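Visit to the Vernura Developer Open Day, Irkholm

The delegation attended the May open day at Vernura, where 52 web services are maintained by 12 engineers. The morning session dealt with versioning. 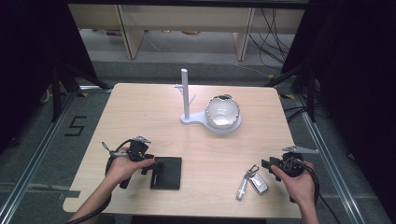 Older versions of each interface remain available for 16 months, after which calls return a plain notice of retirement.
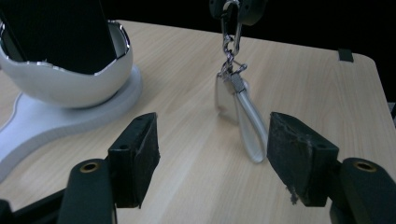
Access keys were covered next. Cledutach, the firm's key manager, issues a separate key to each client program. A key on a server cannot be tagged the way a clear plastic keychain tag marks a door key -- its label must be kept in a register.

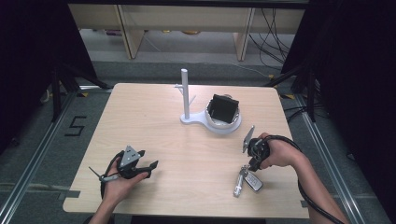
Pylypenko asked whether the register could itself be reached through a public interface. Vernura replied that read access will open to partners at the next release.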